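Section 6. Gathering your own examples: fruit and skewer tasks

If you have worked your way through Section 5 you will have a hand tool that opens and closes smoothly and a recorder that knows where the tool is, so you are ready for the part most of us enjoy best. Welteo learns a task by watching a person do it many times over, holding the same pair of fingers that the arm will use later on. Your job in this section is simply to be that person, and to be patient with yourself for the first hour or so.

We have used the cored apple task here - it was one of the first we gathered at Prambridge, and it brings up nearly every small difficulty you will meet with other foods.

6.1 Laying out the table

1. Wipe the table and choose a pale, shallow dish. Set it down at a slight angle and change the angle every so often as the session goes on. If it always sits square to the table, Welteo will expect it to sit square for ever after.

2. Put the apples in the dish with their cut tops facing up and leave a little space between them. You want to be able to get a finger down either side of a fruit without nudging its neighbour.

3. Bring the tool in over the table with the fingers wide open and check the view on your screen. Both fingertips should be showing, with a clear gap between them, before you press Record.

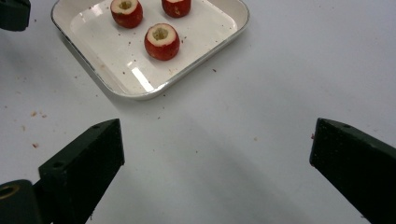 Figure 6-1. Open fingers at the near side of the dish, cored apples ahead.

Note: Crumbs and bits of peel are quite all right. Real kitchens have them, and a set gathered on a spotless table tends to do badly on an ordinary one. Do clear away anything large enough to roll under a finger.

Caution: Keep your free hand out of the gap between the fingers at all times, even when the recorder is off. The spring is stronger than it looks.

6.2 Recording an attempt

4. Press Record, wait for the tone, and hold still for a moment. Then move at the pace you would like the arm to move, and please do resist the urge to hurry once you get good at it.

5. Finish each attempt with the fingers open and clear of the dish, then press Stop. If you drop something halfway through, carry on and pick it up again if you can do so naturally. Mark the attempt as "recovered" in Ekden afterwards - these are worth keeping.

6. Save starting points from partway through the task as well as from the beginning. For the skewer stage, set the dish up with fruit already on the stick and record from there. Let one end of the skewer run out of view now and then, as the arm will have to cope with that too.

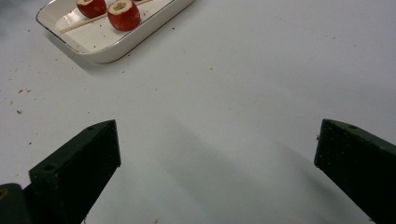 7. Look at the fingertips between attempts. Small specks of fruit do no harm, but a build-up will change the grip, so wipe the pads with a damp cloth and dry them well.

6.3 How many is enough?

Our own apple set came to 264 attempts, of which we kept 183 after checking. Arnar Kirkegaard, who wrote the checking page in Ekden, suggests going through them on the same day while you still remember what went wrong.

Last revised 2020-07-08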